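Mendeo names Nayara Vasconcelos as chief executive, and the founder keeps the parking space

Mendeo, the household repairs business that began with one van and a borrowed ladder, has a new chief executive. Nayara Vasconcelos takes over from founder Kátia Amaral, who started the company, named it, chose its typeface and, according to people who have worked for her, still approves the biscuits.

The change was announced to staff on 20 July 2026 in a message of four paragraphs, three of which were by Amaral and concerned Amaral. The fourth introduced her successor. Vasconcelos has been with the firm for six years and has run its operations for the last two, a period in which it opened a second depot at Plekley and stopped sending plumbers to electrical jobs.

Amaral will stay on as chair. She will also keep her desk, her parking space and what the message called "a close interest in the day-to-day", a phrase that several managers are understood to have read more than once.

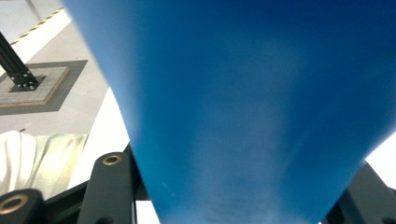 Mendeo sells repairs by subscription. Landlords and letting agents pay a monthly fee, and when a tap drips or a door comes off, someone turns up to deal with it. Amaral had the idea after a winter of trying to get a boiler seen to in a rented flat, a story she has told at so many business breakfasts that regulars can supply the ending. She put in her savings, talked a cousin into doing the books and spent the first year answering the phone under two different names so that callers would think there was a receptionist.

The growth since then has been real enough. The company says it now has 50 people on the payroll, and it made a profit in each of its past two financial years. It has not said how large a profit. Asked whether it might, Amaral replied that it was "the sort you'd be pleased to find in a coat".

Vasconcelos comes from a different school. She trained as an accountant, disliked it, and went to work for the kitchen fittings supplier Jidholm, where she looked after the warehouse and, later, the people who argued with the warehouse. Amaral met her there as a customer with a complaint. The complaint concerned a pallet of hinges and was settled in Jidholm's favour. Amaral offered her a job the following month.

"She was polite, she had the paperwork and she was right," Amaral said. "I found it very annoying and I thought it had better be on our side."

Those who expected a family succession will be disappointed, although few inside the firm seem to have expected it. Amaral's two sons both did summers at Mendeo. One is now a music teacher and the other is in shipping, and neither has shown any wish to come back and talk about guttering. Their mother has described this as a matter of great sadness, though she said it cheerfully and while looking for her car keys.

Money for the next stage is coming from Conceição, the private investment house that bought a minority stake in April. Its arrival was widely taken as a sign that the founder would be stepping back, mostly by people who had not met the founder. Conceição has a seat on the board and is said to favour a move into schools and small offices, where the contracts are longer and the buildings fall apart on a more predictable timetable.

Vasconcelos was careful on the point. She said Mendeo would look at commercial work "when the ordinary work is being done on time", and would not give a date. She was firmer about the booking app, a project on which the company has spent a good deal and which at present tells a fair share of customers that their repair was finished before it was reported. It will be rebuilt. Until then there is the telephone, and she would like more people to answer it.

She also intends to do away with the morning call, a founder's tradition in which every team leader dials in before eight to say what they are going to do that day, and is then told by Amaral what they are going to do that day. From September it becomes a written note. Amaral said she supported the decision completely and would be ringing round afterwards to make sure everyone had understood it. 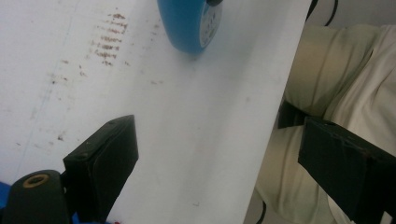
A roll of blue tape on a marked white tabletop.

Pay for the new chief executive has not been disclosed, but she has been given shares, which she can't sell for some years, and a company van, which she asked for. She plans to spend a day a fortnight out with the repair crews. Early word from Plekley is that the crews are looking forward to it in the way that people look forward to having their work watched by someone who once checked a pallet of hinges by hand.

As for the outgoing boss, she has let it be known that she means to travel, learn to swim properly and finish a book about starting a business. The book is said to have reached its second chapter, in which she is still on hold about the boiler. Her first trip, to the coast, has already been put back. She wants to be around for the handover, she said, and there is a roof in Plekley she isn't happy with.

Vasconcelos starts in the role next month. The two women will share an office until the new one is ready, and Amaral is overseeing the building work.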